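# jivberg-blocks

Episodes from the block-pushing task of the Hovland student robotics club. The data was collected for our November project and is shared so the next group doesn't have to start from zero.

## Task

The arm pushes colored plastic blocks over a wooden board with a single finger. Each episode has one typed instruction, such as "push the blue cube to the green star". The operator ends the episode when the blocks touch or when time runs out.

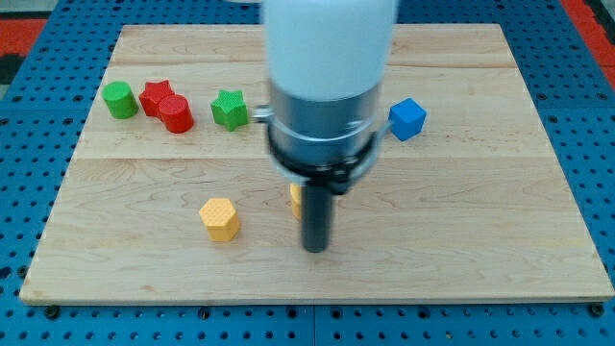

Block positions are shuffled by hand between episodes. We tried to avoid stacking, but starting layouts with pieces close together are common and were kept.

## Contents

- 1,111 episodes, split into `train/` and `val/`
- images and arm poses at 10 Hz
- `instructions.csv` – one row per episode, spelling not corrected
- `flags.csv` – episodes we think are bad, with a short note

Load an episode with:

```
python load.py --episode 4000
```

Episode IDs are not consecutive. Test runs used up a lot of numbers and were deleted.

## Known problems

- Instructions say "hexagon", "hex" and "nut" for the same shape.
- Some early episodes log the finger height with the wrong sign. `load.py` fixes this, the raw files don't.
- Two operators did most of the work, so pushing styles are not very varied.

## Contact

Britt-Marie Strand keeps the master copy. Please open an issue before sending changes to `flags.csv` – merging it by hand is slow.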